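Clistar Build Gallery

Grarnley Shared Workshop
Page updated Dec 4, 2023

Clistar is a small bench robot under construction at the Grarnley Shared Workshop. When complete, it will lift shallow parts trays from a storage rack, carry them along a rail and set them down in front of the person working at the bench. The build is carried out by members in their own time, using the workshop's tools and a modest allowance for parts.

The gallery is kept for members, for visitors to the workshop and for other groups considering a machine of similar size. Notes on the build are given with the gallery so that the page may be read without the full build log. The log itself is held in the workshop and may be consulted during opening hours.

The machine

Clistar consists of a straight rail, a carriage that travels along it, a short arm mounted on the carriage and a two-finger gripper. The arm has a shoulder and an elbow, both driven by stepper motors through toothed belts. A third motor turns the wrist. The gripper opens and closes by means of a hobby servo and a printed rack.

The rail is an aluminum extrusion 208 cm long. An earlier plan called for a longer rail in two joined sections, but the joint could not be made straight enough for the carriage wheels to pass over it without a bump. The single length was adopted in March, and the storage rack was redrawn to suit.

The arm can carry up to 40 ounces at full reach. Loaded trays are expected to weigh a good deal less than this. The gripper closes on a raised tab at the front of each tray, and the tabs are printed in the workshop to a common pattern. Members who wish to use their own trays may print a set of tabs from the shared files and fix them with the screws supplied.

Control electronics

The motors are run from a Boonyarit motion board, chosen after a trial period in which two boards were tested side by side on the rail. The Boonyarit board was easier to set up and ran cooler in its enclosure. It accepts plain text commands over a serial cable, and these are sent by a small computer mounted under the bench.

Wiring is grouped by function and labeled at both ends. Motor cables are kept apart from sensor cables wherever the layout allows. The cable chain that follows the carriage was replaced once, the first being too narrow to bend freely with the full set of wires inside. Members adding a sensor are asked to use the spare conductors already in the chain and to record the color in the log.

An emergency stop is fitted at each end of the rail. Pressing either one removes power from all motors. The arm is lightly balanced by a spring and settles slowly when power is removed, but it does settle, and hands should be kept clear of the space beneath it.

Preparation and supplies

A large part of the work on Clistar is of a plain sort: cutting, cleaning, degreasing, sorting and putting away. Belts and wheels pick up dust quickly, and the adhesive used on the gripper pads does not hold on a greasy surface. Gloves, bags and sheet plastic are therefore kept in the drawers below the bench and used at every session. Bags are bundled before storage so that they can be taken out without emptying the drawer. Finished subassemblies are bagged and labeled until they are needed.

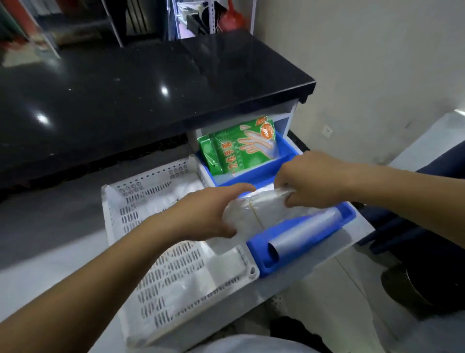 Supplies drawer at the bench, with a bundle of clear plastic in hand and a packet of disposable gloves at the back.

Printed parts are stored by assembly and not by shape. The change was made after several nearly identical brackets were fitted to the wrong side of the carriage, which then had to be taken apart. Each bag now carries a paper slip with the name of the assembly, the revision letter and the date of printing. Parts from an old revision are moved to the scrap box as soon as the new ones have been checked on the machine.

Fasteners are metric throughout, with the exception of the bolts that hold the rail to the wall brackets. Those were supplied with the brackets and have been kept. A wrench of the correct size hangs beside the rail and should be returned there after use.

Gripper development

The gripper has taken more sessions than any other part of the machine. The first version had flat fingers faced with thin rubber, and it held the tray tabs well when the arm was square to the rack. With the arm a few degrees off, the tray swung and could slip. The second version added a shallow V groove to each finger. This improved matters, but the grooves needed the tab to be presented at nearly the right height, and the rack shelves were not level enough for that.

The present version has a V groove on one finger only. The opposite finger is flat and is mounted on a short pivot, so that it turns slightly to meet the tab. In bench tests it picked up 42 trays in succession without a drop. The test was made at low speed with the trays partly filled with washers, and it has yet to be repeated at the speed intended for daily use.

Gripping soft items is outside the scope of the present build. Members have asked whether the machine might one day handle bagged parts directly, without a tray. A thin bag folds and slides in ways that the present fingers cannot follow, and the position of the contents is hard to predict from one lift to the next. For the time being, bagged parts are placed in a tray by hand before the machine is asked to move them.

Homing and calibration

On starting, the carriage travels slowly to the left end of the rail until it meets a limit switch. The arm then folds to a known position and the wrist turns to its index mark. The sequence should be allowed to finish before any command is entered. If the carriage stops short of the switch, the usual cause is an object left on the rail, and the power should be turned off before it is removed.

The rack positions are stored in a table on the control computer. They were measured by hand and then corrected by trial, one shelf at a time. A change to the rack – even the replacement of a single shelf – requires the positions nearby to be checked again. The procedure is posted on the inside of the electronics enclosure and takes most of an evening when carried out for the whole rack.

A camera-based method of finding the tray tabs has been discussed and set aside until the basic machine is reliable. The mounting plate on the carriage has holes for a camera bracket, so no part of the present work would need to be undone.

Work at Trandside

The rack was made at the Trandside annex, where the panel saw and the larger drill press are located. Shelves were cut from a single sheet to keep their thickness consistent. The uprights were drilled as a pair, clamped together, and marked on their inner faces before they were separated. One upright was later found to have a slight bow. It has been placed on the wall side and drawn straight by its brackets.

Transport of the rack back to the main workshop required it to be taken down again. Members assembling it should note that the marked faces must look toward each other, and that the short screws belong to the back rail. Using a long screw in that position will split the edge.

Current status

The rail, carriage and arm are complete and running. The rack is in place with the lower shelves fitted. The gripper is in its third version and is considered suitable for general testing. The enclosure for the electronics is finished except for its fan guard, and the machine may be run with the lid closed for short periods only.

Items still open are as follows:

Fan guard for the electronics enclosure
Upper shelves of the rack
Repeat of the gripper test at working speed
Rubber stops for both ends of the rail
Second set of printed wrist parts, to be held as spares
Written instructions for new users

Members wishing to take on one of these items should enter it in the build log before starting. Drawings and print files are available on the workshop computer in the Clistar folder. The current revision letter is given in the file name, and older files are kept in a subfolder for reference.

Use of the gallery

The picture and text on this page may be reproduced by other workshops and by schools for teaching purposes, provided that the Grarnley Shared Workshop is named as the source. Requests to view the machine may be left at the front desk. Visits are arranged when a build session is in progress, and visitors are asked to tie back long hair and to remain behind the line marked on the floor while the carriage is moving.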